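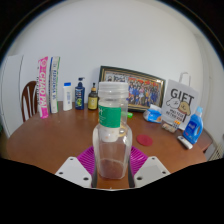 Ribbed pads or flat pads for the hand-held gripper? – page 1 of 1

Print this thread | E-mail to a friend

tinsnips
Posted in General hardware, January

Right, quick one before I have to give the kit back. Been comparing two sets of pads on the hand-held gripper. Set A is the soft ribbed ones (purple, bought as a Brivodix spare), set B is plain flat foam I cut myself. Test object is a clear plastic bottle, empty, screw lid. Doing 30 grabs with each, upright, off a round wooden table, then lift, hold, put back.

Ribbed: 18 clean lifts
Flat foam: 11 clean lifts

Clean = didn't tilt, didn't twist, didn't need a second squeeze. Rest were ugly but mostly still came up. Anybody else get a gap that big? Expected a bit of a difference, not this.

old_spanner
Reply 1

How hard are you squeezing? An empty bottle caves in at the sides and then flat pads have nothing to push on. Put water in it and run it again, bet the two come out nearly the same.

tinsnips
Reply 2

By hand, so as hard as I feel like. Yes I know. No force reading on this one. Tried to keep it light both times.

Will do water later if there's time.

kettlebyte
Reply 3

With no force reading it's not a comparison, sorry. You did ribbed first or foam first? If foam was first you were still learning the trigger.

tinsnips
Reply 4

Foam first. Hm.

kettlebyte
Reply 5

There you go then. Swap the order, or do five of one, five of the other and keep going back and forth. Boring but it's the only way I trust my own numbers.

maltloaf
Reply 6

Bit harsh, 18 against 11 is a fair gap even with practise in it. We run the Undunar arm at work with flat rubber and bottles are the one thing it hates. Changed to ribbed fingers and the twisting stopped more or less overnight. Boxes got worse though – thin card boxes slide on the ridges. So depends what you're picking up most.

old_spanner
Reply 7

Ridges running which way? Up and down or across? Makes more difference than the rubber does. Across the finger good for lifting, up and down good for not letting it spin. Had both on a Maurya and would only keep the first kind.

maltloaf
Reply 8

Disagree, spin is the thing that ruins it for us. A bottle that lifts fine and then turns label side away from the camera is no use, the next step can't read it.

old_spanner
Reply 9

Well that's a camera problem. Put a second camera on.

maltloaf
Reply 10

With whose money

tinsnips
Reply 11

Ha. Anyway on cameras, since it came up. The one on the gripper sees really wide, which I like, you get half the room. But clear plastic is a pain. You see the table through the bottom of it and whatever's stood behind it through the sides. Tried a simple outline finder on the recordings and it kept joining the bottle up with the mug behind. Handle of the mug comes straight through the shoulder of the bottle. The label round the neck was the only bit it found every time.

Table's got all sorts round the edge as well, shampoo type stuff, gift bag, detergent. Left it all there on purpose, wanted it to look like a normal house.

kettlebyte
Reply 12

Leaving it is right imo. Everything I trained on a bare bench fell over the minute it saw a kitchen. But for testing PADS, clear the table. One thing at a time. You've got two tests going and neither is finished.

tinsnips
Reply 13

Fair. The pads don't know what's on the table though?

kettlebyte
Reply 14

No but you do, and you'll come in at a funny angle to miss things. Mug right behind the bottle, you'll stop short every time.

maltloaf
Reply 15

For the clear plastic – we gave up on outlines and just marked up pictures by hand. Needed 200 before it was any good with see-through bottles, opaque ones took far fewer. Tedious, do it with the radio on.

Also try the Mornus controller if you can borrow one, it logs how far the fingers are shut on every frame. Not force, but if the bottle's caving in you'll see it in the numbers. Would settle the squeeze argument.

old_spanner
Reply 16

It won't settle it, the pads squash too. You'd be measuring pad plus bottle.

maltloaf
Reply 17

Better than guessing.

tinsnips
Reply 18

Got another go at it this afternoon, back and forth in fives like kettlebyte said, mug moved off to the side. Didn't finish, only got through the first few lots before I had to pack up. Ribbed still ahead but closer than before. Foam is also coming unstuck at one corner so thats probaly not helping it.

No water test yet, will ask if I can keep the thing till the weekend.

old_spanner
Reply 19

Do the water one. And tell us which way the ridges go.

Related topics
Undunar arm drifts after warm-up
Cheap foam for fingers, what glue?
Mornus controller log files, how to open
Wide lens or two narrow ones?
Brivodix spares – who still stocks them

Contact the moderators | Copyright of posts stays with their authors | Back to top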